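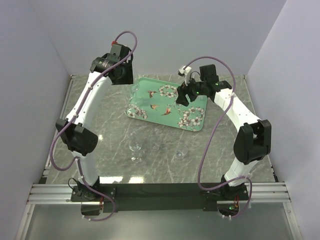
Clear glasses and a decorative tray on a marble-patterned surface.

Home | News | Food & Drink | People | Archive | Contact

Soudabeh Heydari on 12 years of pouring tea in Brondodmont

Mar 16, 2026

Soudabeh Heydari opened her tea room, Babaei, in a former shoe repair shop on the lower end of Stulo Street. Babaei was her grandmother's family name. The shop had one window, a sloping floor and a landlord who wanted the first six months in advance.

"I had the money for four months," she says. "He took it and told me to bring the rest in August. I brought it in August."

She serves black tea in glasses, without milk, with lump sugar on the side. In the first year many customers asked for a mug. She kept two under the counter and gave them out to anyone who insisted. One of them broke and she did not replace it.

"In a glass you see the color. My mother would hold it up to the window, and if it was too dark she added water from the kettle. I do the same. People sometimes think I am checking if the glass is clean. It is clean."

The tea is brewed strong in a small pot that sits over a larger kettle, then thinned in the glass to suit the person drinking it. Heydari lets it stand for 12 minutes. She has tried shorter times on busy mornings and gone back each time.

Glasses are her largest regular expense after rent and tea. She buys them by the case from Cesard, a restaurant supplier across the river, and last year she went through 95. Most chip at the rim in the sink. She used to carry a thinner glass with a narrow waist, which she liked better, but it did not last.

"With the thin ones I was always nervous. You cannot talk to a customer when you are listening for the sink."

The room holds nine tables. On a weekday she is alone until noon, when her nephew comes in after class. They do not sell sandwiches. There is a walnut cake, a date cookie and, in cold weather, a lentil soup she describes as "for people who forgot to eat."

Two years ago the building was sold and the rent went up by 700 dollars a month. Heydari put a jar by the register, then took it away after a week because she disliked looking at it. She raised the price of a glass instead and began opening two evenings a week. The evenings now bring in more than the mornings, mostly from students and a group of retired men who play backgammon.

"They buy one tea each and stay three hours. But they sit in the window, so from outside it looks full, and other people come in."

She writes down every sale by hand in a ledger, and at the end of last year she added up the cakes for the first time. The total was 2,068 slices. She had expected fewer and has since bought a second pan.

Asked whether she plans another location, she shakes her head. The floor still slopes. She would like to fix that, and to put a proper shelf behind the counter.

"Then I will be 60 and I can sit down sometimes."

Babaei is open from 8 a.m. to 3 p.m., with evening hours posted on the door.

Comments (4)

rkl_south: The date cookies are gone by 10 most days. Get there early.

Mapleside: I got one of the two mugs once! Didn't know it was a big deal.

Dena P.: Is the soup vegetarian? The article doesn't say.

oldstulo: My father had his boots done in that shop. The floor sloped then too.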